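3.2 Storage of the loaves and measurement of crumb firmness

All loaves were baked from the same lot of medium rye flour, supplied by the Fultach mill and stored in closed bins until use. The starter came from the Paltamov bakery, where it is kept on a daily feeding schedule with the same flour. Water was added by weight, and salt was held constant across the three formulas. The control formula (F0) contained no added fat. Formula F1 contained sunflower oil, and formula F2 contained the same weight of oil together with scalded rye, prepared the evening before mixing and cooled under a lid.

Dough pieces of 300 g were scaled by hand, shaped with wet hands and placed in greased tins. Proofing was ended by height, using a mark inside the tin, so that differences in starter activity between baking days would not carry over into loaf volume. A fixed proofing time had been used in the pilot bakes and gave uneven results, mainly in F2, where the scald speeded up fermentation.

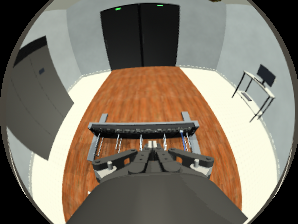
After baking, loaves were turned out of the tins and cooled on their sides until the core had reached room temperature. They were then assigned at random to one of two storage conditions: unglazed paper bags or sealed plastic bags. Each bag held one loaf. Loaves with visible tears along the side wall were removed before assignment and are not included in the counts below. The final set consisted of 444 loaves, divided evenly among the three formulas.

Firmness was measured on each of 4 days of storage, starting on the day after baking. A loaf was used once and then discarded. The end slices were cut away, and two slices from the center were stacked and compressed with a flat cylindrical probe. The peak force of the first compression was recorded as firmness, and the ratio of the second compression to the first was used as a measure of springiness. Slices with a hole larger than the probe edge were replaced by the next slice toward the heel.

Moisture was determined on crumb taken from the same loaf. The sample was crumbled, weighed, dried and weighed again, and moisture was expressed in grams per 100 g of fresh crumb. Crust was handled separately – mixing the two hides the movement of water outward, and this movement differs between paper and plastic.
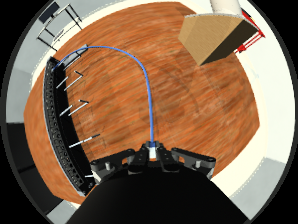

Figure 2. Rendered view of a wooden tabletop with faint circular marks, gripper at bottom center.

Firmness rose with storage time in all formulas. The rise was steepest in F0 stored in paper and slowest in F2 stored in plastic. Oil alone had a clear effect on the first two days, after which F1 and F0 moved closer together. The scald had a smaller effect at the start but held it longer. In paper bags the ranking of the formulas was the same, although the spread within each group was wider.

Crumb moisture does not fully account for these results. F1 and F0 lost water at nearly the same rate in plastic, yet F1 remained softer during the early part of storage. We take this as a sign that the oil acts on the starch during cooling and has little bearing on water loss afterward. The earlier Ekadia trials on wheat pan bread pointed the same way, with a shorter period of benefit.

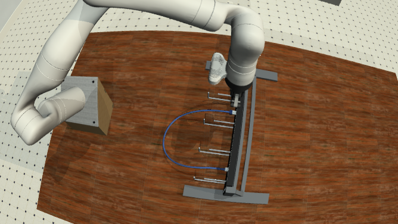

Figure 3. White robot arm over a metal rack, rendered view; wooden floor with pale tile beyond.

Springiness was less informative. Values overlapped between formulas on every day of storage, and the difference between bag types was visible only toward the end. The method of Mazandarani, in which the slice rests between compressions, may separate the formulas better and was not tried in this study.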